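Teleop demos for the wipe-the-board task, quick version

Writing this fast before I forget, Attila Fülöp asked for it twice. Assumes your leader arms are already paired and Bastos is recording. If not, do the Bastos setup page first.

What you need
Two arms, parallel grippers on both
Small whiteboard, dry marker
Something soft to wipe with
The Narkau config, version 6 or later (older ones swap left and right, ask me how I know)

Before you record
Home both arms. Check gripper force, I keep it at 4. Higher and you squash soft stuff, lower and it twists when it drags.
Write a few characters. Vary them every episode — size, spacing, which letters.
Do two throwaway runs. Your hands need it.
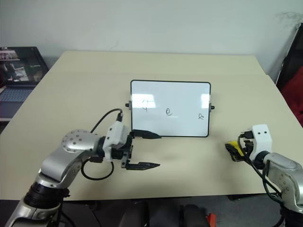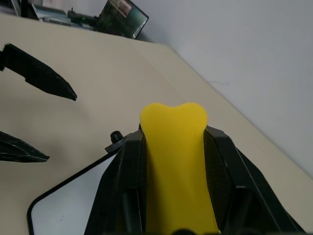
Grip is where most demos go bad. Close slow, stop, look at the wrist view, then move. Leave plenty of the soft thing above the fingertips, like the yellow one in the second shot, so the soft part touches the board and the fingers don't. If its sitting low, open up and regrab. Don't try to save it mid-wipe, the policy learns the fumble too.

Then wipe
One arm steadies the board, other one wipes. Short strokes, same direction.
Keep the elbows apart. They will find eachother.
Pause a beat at the end, let go, back to home. Then stop recording.

Toss the episode if
you dropped anything
you looked away and the arm just sat there
marker is still readable

Glare on the board can hide a letter in the head view, so check that before you call it clean. Győző Juhász tilts his board a bit, works fine.

How many? My last set was 303 episodes and it got decent. The Trevenwood set has 513 — better on regrabs, same on everything else. Name files by operator then episode number or the Pomico upload chokes.

Replay part still to write, will add it in January.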